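Jallivstead Shared Workroom, monthly meeting, Sep 13, 2024
Drandow building, upstairs. Started late while the good chairs were allocated.

**1. Last minutes.** Approved, with one correction: the May minutes said the table had been "oiled lovingly." The word "lovingly" is struck.

**2. The display table.** Members would like the bowl with the gold rim to stay at the back on its white stand, where elbows are less of a threat. The black plush with the pink accents was again proposed as something to hang from the post. Two members feel it lowers the tone. One asked what tone.
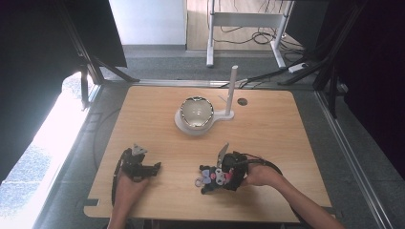 *Minutes taken by the workroom secretary*

Agreed that the bowl stays put until the next meeting. The plush may go on the post for the same period, by the ring if the ring is up to it. The dark hole beside the post is to be left clear for cables and is not a pen holder, whatever precedent may suggest.

**3. Replacing the tabletop.** Brakard quoted 800 for a new top in the same honey color, or 500 to sand and refinish the existing one. Shiferaw came in at nearly 1,000 and included a brochure, which was admired. There was little appetite for any of these sums. The notch on the edge was defended as "character" by the member who sits farthest from it.

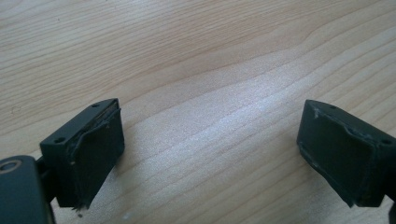 Can the table be used while the refinishing is being decided?

It can be used as normal, with a mat under anything hot or wet.

**4. Mats.** We own 13. They are in the cupboard, under the box marked "mats," which holds string.

**5. Any other business.** A request for a second bowl was deferred. The string was discussed at some length and will be kept.

Next meeting to be set once the key to the upstairs door has been found.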